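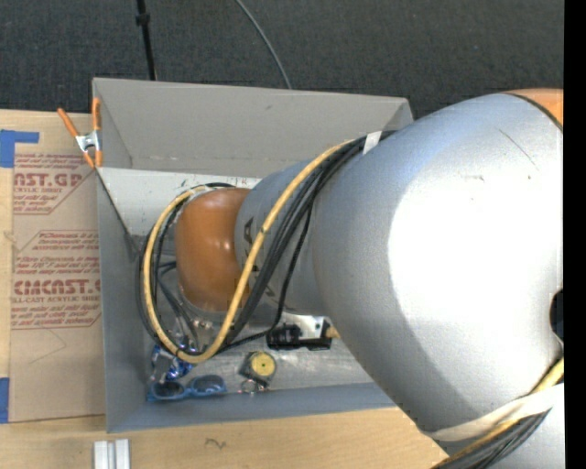 Prasunar wants to know, before anything else, whether you have turned the wrist joint past its soft limit with the cables strapped like that, and says not to until you've read the second answer.

Search questions, tags, users

Cable loop on the arm goes tight over the back corner of the bin. Move the straps or reroute?

We have a bin picking cell with a six-axis arm, and the cables run down the outside: one thick yellow one plus a bundle of black ones, looped around the orange wrist. Tape near the top of the big link, cream strap farther down. I inherited this arrangement and have been treating it like a family heirloom, meaning I'm afraid to touch it.

It ran 2,531 picks without complaint. Then we started reaching into the far corner of the bin and now the loop pulls straight at the end of the move. Twice the gripper dropped off the network mid-pick and came back by itself a few seconds later, acting like nothing had happened. Reseating the connector helped for an afternoon.

The manual says to "provide adequate slack." Thank you, manual. How much is adequate, and do I have to take everything off to get it?

Asked by Stirneleck

2 answers

Answer 1 (accepted)

Don't take everything off. You'll lose a day and put it back the same way.

Power down, lock out, and cut the tape. Tape is not a strap. It creeps, it leaves glue on the jacket, and everybody who services the arm adds another layer out of respect for the first. Use hook-and-loop, snug enough to hold the bundle but loose enough that you can twist it with two fingers.

Then bring the arm back up in teach mode at the slowest speed you have and jog to your worst corner pose. Someone else holds the pendant while you stand outside the reach and watch the loop. Note the wrist angle where it first goes straight. Stop, lock out again, feed cable down from the upper link until the loop is 200 mm longer, and restrap. Go back and check the opposite corner too. A loop that's happy on one side will hang low enough on the other to snag whatever is in the bin.

Keep the yellow cable and the black bundle side by side, not wound around each other. Ours were braided by a previous owner with time on his hands and the inner ones failed first.

Last, set a soft limit on the wrist a few degrees short of where it goes tight. Your planner will sulk and find another way in.

Mokora

Answer 2

What Mokora said, but check the connector before you go blaming the strap. If it drops out and recovers you may already have a broken conductor close to the plug. Wiggle test: gripper powered, arm in hold, watch the link light, flex the first hand's width of cable with something long and nonconductive. If the light blinks, replace the cable. More slack won't heal it, and every trip to the soft limit makes it worse. We kept one alive for 77 shifts with a zip tie and I would not call those good shifts.

Also write the date on the new cable. We swap ours every September whether they look bad or not.

Prasunar

Comments on Answer 2

Stirneleck: Light blinked. Cable's on order. Soft limit went in this morning and the planner is sulking as described.

Szűcs: following, same problem but on a different arm and we use cable ties all the way down

Mokora: Szűcs, please open your own question. And cut the ties.

Last updated 3 August 2019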